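Keeping Card Making Bits Under Control

22 Sep 2025

I had my whole craft corner turned out over the weekend, and a few of you asked how I store things now that I make cards most evenings. So I'm finally writing it all down! None of it is fancy and most of it cost me next to nothing.

Ink pads first. Store them upside down. I ignored this for years (I thought it was one of those old wives' tales) and then wondered why my pads stamped so pale in the middle. Flip them over and the ink stays near the surface. Put a dot of the color on the bottom of the case so you can still tell which is which. My Murnenska pads are the really juicy kind and those I keep flat, right side up, or they leak into the lid. Ask me how I know.

Scraps are my weak spot. I used to have one enormous bag of them and never once pulled anything out of it. Now I have 6 big envelopes, sorted by color family, and anything smaller than a playing card goes in the recycling. Punch out a few circles and hearts before you let a nice piece go, and you'll have embellishments ready for months.

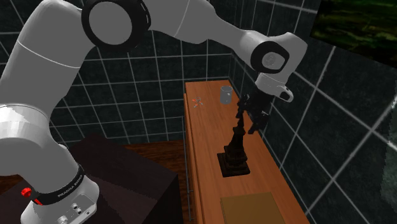

Long wooden cabinet along a dark tiled wall

Heavy cardstock needs to lie flat. Mine stood up in a magazine rack and every sheet got a bend in it, right where I'd want to fold! I buy the Sosimero 290 gsm in packs of 100 and leave it in the wrapper until I need it. If yours is already curled, roll it gently the other way around a cardboard tube, then leave it under something heavy overnight. A big hardcover does the trick, just put a clean sheet of paper between so nothing rubs off.

Sticky scissors! Foam tape gums them up something awful. Wipe the blades with a little rubbing alcohol on a cotton pad, let them dry, then snip through a folded piece of foil a few times. I keep a separate cheap pair for tape now - the good ones stay in the drawer and the family has been warned.
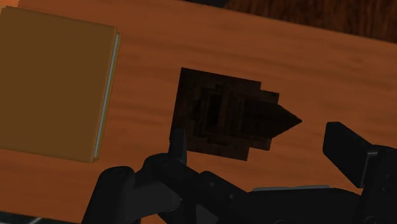 Plain mustard-brown book lying flat on a wooden surface

For dies I use magnetic sheets cut to fit plastic sleeves. The tiny ones (leaves, letters, those itty bitty stars) go on the front sheet so I can see them without digging. Write the set name on the sleeve with a paint pen, since regular marker rubs off on your fingers.

Clear stamps lose their cling after a while. Wash them in lukewarm water with a drop of dish soap, lay them on a towel and they'll grab the block again. Don't use baby wipes with lotion in them, that made mine worse.

Ribbon I wind around old clothespins - the end tucks right into the clip. My Falcão satin is slippery and still pops off now and then, so that one gets a pin too.

Next up is my button jar, and I'm a little scared of it. If you have a good way to sort buttons, leave it in the comments, I'd love to hear it!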